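THE WORKTOP TALK
Speaker notes, Grímur Baldursdóttir
Version used 7 February 2021

Before starting: lights down at the front only, people need to see their handouts. Water within reach. Put the spare tea towel on the lectern, it gets used in the folding bit.

Opening

Hello and welcome, lovely to see so many of you. I'm going to talk about kitchen worktops for the next 50 minutes and I am going to enjoy every one of them.

Start with the question. When did you last look at your worktop? I mean look at it, the way you'd look at a shelf in a shop, going along from one end to the other. (Wait. Someone usually laughs. Let them.)

I started doing this in the shared kitchen at Goltmont, where I'd been making toast and washing mugs for years without a thought in my head about where anything lived. Then one November I couldn't find the scissors, and I stood there turning in circles, and it struck me that I didn't know what was on that counter at all. I knew what I thought was on it. So I got a pad and wrote it all down, and that was the start of the whole thing -- this talk, the handout, the Vosa sheets, all of it.

Tell the scissors story properly if the room is warm. They were in the bread bin. Skip it if we started late.

First part: the things that stay out

Every kitchen has things that stay out and things that are put away, and most of the arguments in a shared kitchen are about which is which. My rule is very plain. If you reach for it with wet hands, it stays out. If you'd be cross at opening a door to get it, it stays out. The rest has to make its case.

Slide.

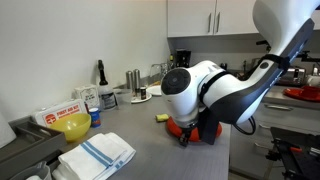
Back of the worktop and front of the worktop: sponge, glass, spray bottle, first aid kit, towels.

Give them a moment with this one. Then ask what they'd move first, before I say anything. I love this part! Answers are different in every room. At Flevine a whole row said the first aid kit, all together, like a choir.

My own pick is the sponge. It's a small yellow one lying on its side, well out on the counter. A sponge wants to be somewhere it can drain and where the hand already goes, so I'd walk it over towards the tap and give it a dish of its own. Any old saucer will do.

Talk about the towels next. Folded, stacked, white with blue stripes, right at the front. I'm very fond of a striped towel because the stripe shows you straight away if the fold has gone crooked. Do I want the stack at the front of the counter? I don't, much. That strip of worktop nearest your body is the best land in the house. It's where the chopping board goes, where you roll pastry, where you put down the hot tin when your fingers have had enough. Towels can live somewhere less grand and be just as happy.

Hold up the spare tea towel. Fold in thirds along the length, then in half, then in half again. Do it slowly, facing them. Do it a second time for the back row. Fold towards yourself. The fat edge goes outwards on the shelf so you can pull one without bringing down the pile.

Things I would leave just as they are: the spray bottle upright near the wall. It's easy to get at and it isn't in anybody's way. I've met people who insist on putting the spray under the sink with all its cousins, and what happens is that the worktop gets wiped once a week. Leave it out and it gets wiped after toast.

If anyone asks about the first aid kit (they will), say: good, let's do that now, and go to the next section early.

Second part: the first aid kit

I feel strongly about this and I try not to go on. The kit should be out, or behind a door with a label on it that a visitor could read. "FIRST AID KIT" in big letters across the front is doing a proper job. You don't want to be asking a person with a cut thumb which cupboard.

But look at what collects in front of it. A yellow bowl, a little can. Harmless things, all of them. Yet each one is a thing to shift, and the kit slowly turns into part of the wall. Try this at home tonight: can you pick up your kit with one hand, in one movement? The other hand is the one that's bleeding. (Pause. It gets a groan. Good.)

I tested this at Goltmont by putting a sticky note on top of the kit asking people to tick it whenever they had to move something to get at it. By the end of the month the note had so many ticks I had to add a second one.

A word on boxes. The white cardboard box behind the kit is a classic worktop box. I have nothing against cardboard. I do think every box on a counter should have to say what it's for within a week, or go. We use the Vosa sheet for this, page two of your handout: what is it, who wants it, where will it live. Fill it in with a pencil, you'll change your mind.

Drink some water here.

Third part: the row at the back

Now my favourite. The row along the wall. People think the back of the counter is storage and it really isn't, it's more like a windowsill. Things go there to be seen and then they stop being seen.

The trick is trays and plates. Small things standing loose on a counter look like a mess even when they're perfectly neat. Stand the same things together on a plate and they look like they've been invited. It also means that wiping down is a single lift. I've timed it with a kitchen clock on my own counter at home, jar by jar against one plate, and I won't tell you the times because you'll think I need a hobby. This is my hobby!

Next slide. 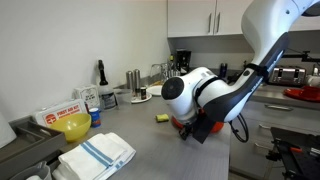
GOLTMONT HOUSEKEEPING CLUB | Talks and Demonstrations

You get more of the length of the counter with this one, so let their eyes travel. Point out the small white plate first. The two steel ones are standing together on it, along with a little dark container. That's a seasoning station, and I could kiss whoever set it up. When you cook you want salt and pepper in one reach. When you've finished you lift the plate, wipe, and put it back.

Then take them to the coffee maker, black, tucked in the back corner under the cabinets. Corners are awkward. You can't chop in a corner and you can't knead in one. So give the corner to something that stands still all day, and a coffee maker is perfect for it. Check the cupboard above, mind, if yours gives off steam. Ask who has a swollen cupboard door at home. Hands always go up, and mine goes up too.

The toaster has its own stretch of counter on the right. I approve. Toast is a job in itself, with crumbs, and crumbs like company. If you can keep the toaster away from where you make the rest of the food then the crumbs have a home as well. There's a red plate over on that side too, and if that were my toast plate I'd leave it there and never think of it again.

Over on the left, the grey tray with the raised sides. I'd use that! The bowl could go in there, the can could go in there, and with one move you'd have the front of the kit clear. Please don't go out and buy organisers. Nearly everyone I visit has a tray propped somewhere already, waiting to be given a job.

The kitchen roll at that same end: fine by me. I like a roll at the end of a counter where you can tear with one hand.

Audience exercise (ten minutes, less if we're behind)

Pairs. Each person draws their own worktop from memory, a long rectangle is enough. Mark the tap. Mark the kettle or coffee maker. Put in everything you're certain of, then everything you think is there. Swap. Your partner asks one question only: "When did you last touch it?"

Go round while they draw. Don't correct anybody. Somebody will be drawing the inside of their cupboards as well, let them, they're having a good time.

When I did this with the Kao group there was a woman who drew her whole counter in beautiful detail and left out the cooker. She came and found me at the tea break to tell me. We both had to sit down.

Fourth part: keeping it going

The evening lap. Walk the worktop once, left to right, with a cloth in one hand. Lift, wipe, put back. If a thing hasn't got a back to be put to, it goes in the tray and gets dealt with at the weekend. That's the whole method. In a shared kitchen the last person out does the lap, and the towels get changed at the same time.

We keep a lap book at Goltmont. It reached 134 entries before the first skipped evening and I was as proud as if I'd built the place. Pass the book round if I've remembered it. Some of the remarks are very rude about teaspoons.

Questions I usually get:

Where does the washing-up bowl go? Upside down in the sink, or hanging if you've got a hook.

Glasses by the tap? Yes, one. A glass by the tap saves five in the wash, people will use it all day if it's theirs.

What about fruit? Out, always, and in something shallow so you can see the one at the bottom going off.

My other half won't do any of it. Start with the seasoning plate and don't mention it.

After the talk

Handouts are on the side table, with the pencil ones nearest the door. Collect the drawings only from people who offer them. Bring the tea towel home this time. The booking form for the next demonstration is with the club desk, room 279.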